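Notes on teleoperating cloth, part two

I ended the last post with the leader arms calibrated and no usable data. Since then I have recorded 325 episodes on the two-arm cell, thrown out a fair number, and changed my mind on a few points about how to demonstrate by hand.

The setup is unchanged. I hold one leader arm in each hand, the followers copy the joint angles, and Urkau (the logger) writes everything to disk with a shared clock. The task is to get cloths from a basket onto the table one at a time. 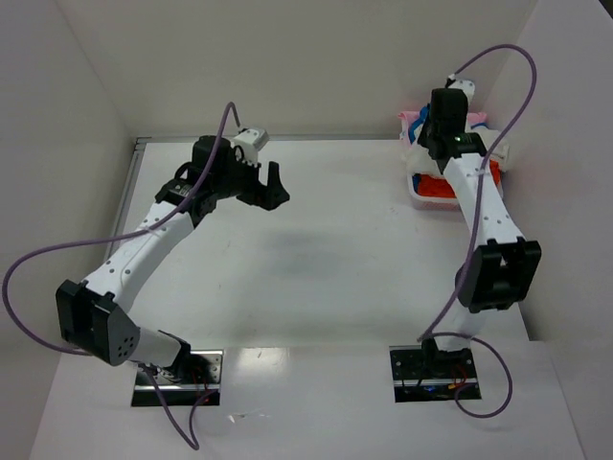 Cable routing cost me more episodes than anything I did with my hands. If a cable pulls on the wrist near full extension, the follower lags the leader by a small amount, I correct without noticing, and the correction goes into the data as if it were part of the task. The purple cables now hang in wide loops, with plenty of slack on the side that reaches over the basket. Tracking error at the far corner dropped enough that I stopped filtering for it.

The second problem was speed. My early demonstrations were quick and full of small reversals. A policy trained on them hesitated over the cloth in the same places I did. I now move at a pace that feels too slow, stop fully before closing the jaws, and keep the approach angle the same unless the cloth forces a change. If I fumble a grasp and recover cleanly, I keep the episode. If I fumble it 5 times, I delete it.

I also stopped looking at the table while recording. The policy only gets the camera streams, so I drive from those. The wrist view is the useful one at the moment of grasping - with the fingertips closed on thin, pale fabric over a white surface, there is very little contrast to work with, and I would rather find that out while driving than after training. 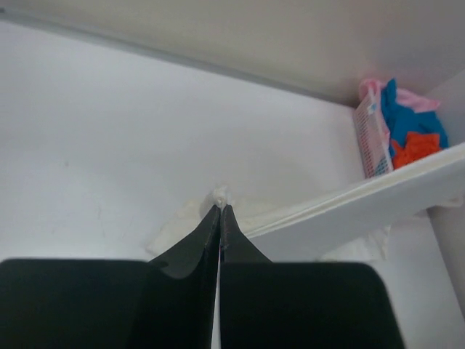 Dinesh Alva wrote in after part one to argue that slow demonstrations only move the problem: the policy learns to be slow, and replaying it faster changes how the cloth swings. He would record at natural speed and trim the pauses afterward. I tried the trimming on a subset in March and the grasps got worse, but my trimming script was crude and I don't consider it settled.

Next is the Wesach controller, with the gripper force logged properly. The target is 1000 episodes before I retrain.

Comments (5) Share

Search this blog Go

Contact | Copyright | Back to top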